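Nerkeo (Schülerwettbewerb)

Nerkeo ist ein jährlicher Wettbewerb für Schülergruppen und studentische Teams auf dem Gebiet der Handhabungsrobotik. Er wird von der Schulwerkstatt Altden ausgerichtet und findet im Februar statt. Im Mittelpunkt steht das Lernen von Greifbewegungen aus Vorführungen: Die Teilnehmer programmieren den Ablauf einer Aufgabe nicht Schritt für Schritt, sie führen ihn mit einem handgehaltenen Greifer selbst vor und trainieren mit den Aufnahmen ein Modell.

Geschichte

Der Wettbewerb entstand aus einem Wahlkurs, den der Physiklehrer Leandro Bravo in Altden gegeben hat. Die Gruppe bestand zuerst aus sechs Schülern und arbeitete mit einem einzigen Roboterarm, der nur an den Nachmittagen zur Verfügung stand. Weil die Zeit am Arm knapp war, verlegte der Kurs das Sammeln der Daten auf handgehaltene Geräte, die jeder Schüler am eigenen Tisch benutzen konnte. Im folgenden Schuljahr kam eine Partnergruppe aus Riihimäki in Finnland dazu, und aus dem Vergleich der beiden Gruppen wurde ein Wettbewerb mit festen Regeln.

Der Name Nerkeo war ursprünglich der Name eines Ordners auf dem Rechner des Kurses. Er hat keine Bedeutung und wurde für die erste Ausschreibung übernommen. Seit der dritten Ausgabe liegt die fachliche Leitung bei Olga Tejada, die vorher das Team aus Duton betreut hatte.

Ablauf

Ein Team besteht aus höchstens acht Personen. Jedes Team erhält vier Wochen vor dem Finale die Beschreibung der Aufgaben, jedoch nicht die genaue Anordnung der Gegenstände. In der Vorbereitungszeit werden die Vorführungen aufgenommen. Erlaubt sind bis zu 200 Vorführungen pro Aufgabe; das Siegerteam der letzten Ausgabe reichte 155 ein. Eine Vorführung gilt als gültig, wenn der Greifer am Anfang und am Ende vollständig geöffnet ist und die Aufnahme keine Unterbrechung hat.

Die Arbeitsplätze richten die Teams selbst ein. Vorgeschrieben sind ein Tisch mit ebener Platte und ein ruhiger, möglichst einfarbiger Hintergrund. Die Gegenstände sollen aus dem Haushalt kommen und verschieden groß sein.

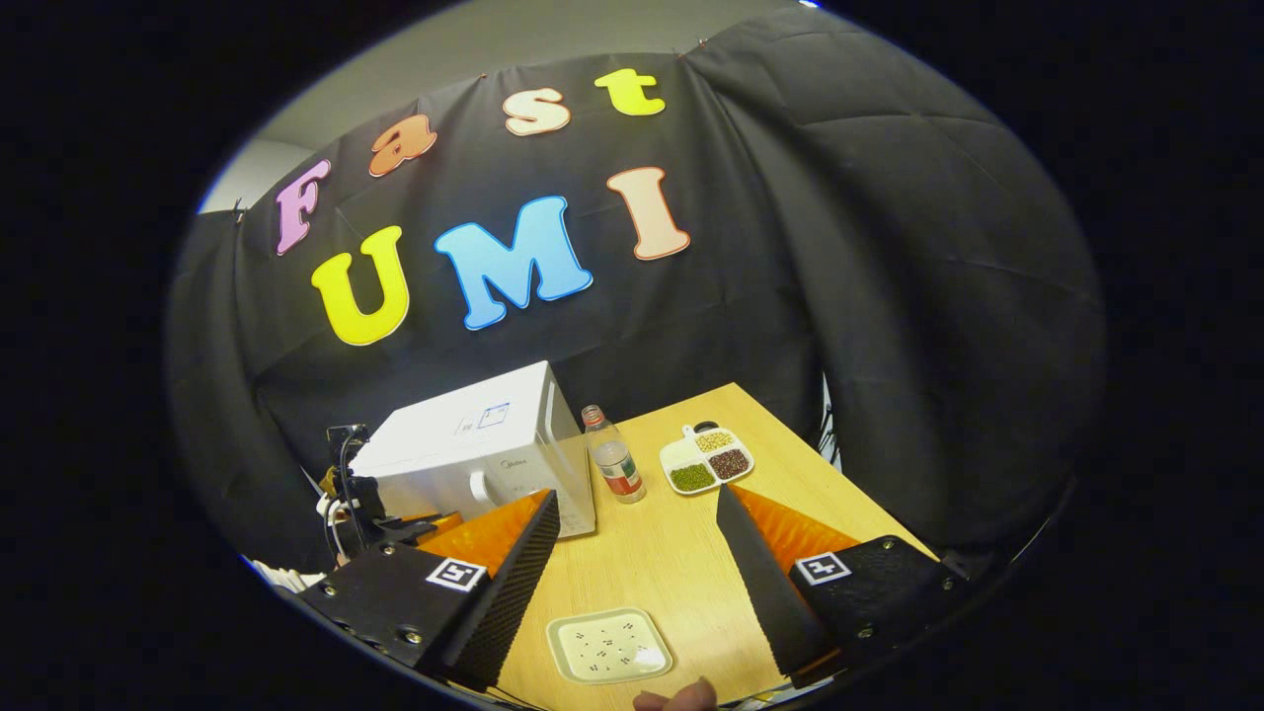

Foto: Schulwerkstatt Altden / Archiv Nerkeo. Tisch mit Mikrowelle, Flasche und Bohnenschale, vorne die Finger des Handgreifers.

Die Finger des Greifers tragen quadratische Marker in Schwarz und Weiß. Nach dem Reglement müssen beide Marker während der ganzen Aufnahme lesbar bleiben, damit die Öffnungsweite später aus dem Video berechnet werden kann. Verdeckte Marker sind nach Angabe der Jury der häufigste Grund, warum eine Aufnahme nicht angenommen wird -- besonders bei Anfängern, die den Greifer zu stark drehen.

Im Finale übernimmt ein Roboterarm des Veranstalters die gelernte Bewegung. Die Teams dürfen den Arm vor dem ersten Versuch nicht berühren und haben danach nur eine kurze Pause, in welcher sie Einstellungen ändern können.

Aufgaben und Wertung

Die Aufgaben wechseln von Jahr zu Jahr. Zum festen Bestand gehören das Umstellen einer Flasche, das Öffnen und Schließen einer Gerätetür sowie das Umfüllen von trockenen Bohnen aus einer Schale auf einen Teller. Die letzte Aufgabe gilt als schwierig, denn kleine Gegenstände rollen leicht weg, und verlorene Bohnen geben Punktabzug.

Bewertet werden die Ausführung durch den Roboter, die Qualität der Daten und ein schriftlicher Bericht. Der Bericht soll auch die misslungenen Versuche enthalten. Teams, die darin nur Erfolge beschreiben, bekommen in diesem Teil höchstens die halbe Punktzahl.

Kritik

Mehrere Betreuer bemängelten, dass Schulen mit eigenem Roboterarm einen Vorteil haben, da sie ihre Modelle schon vor dem Finale erproben können. Der Veranstalter bietet deshalb seit der vierten Ausgabe einen Probetermin an. Dort kann jedes Team, welches keinen eigenen Arm besitzt, sein Modell einen Vormittag lang testen.

Siehe auch

Handhabungsrobotik
Lernen durch Nachahmung
Schülerwettbewerb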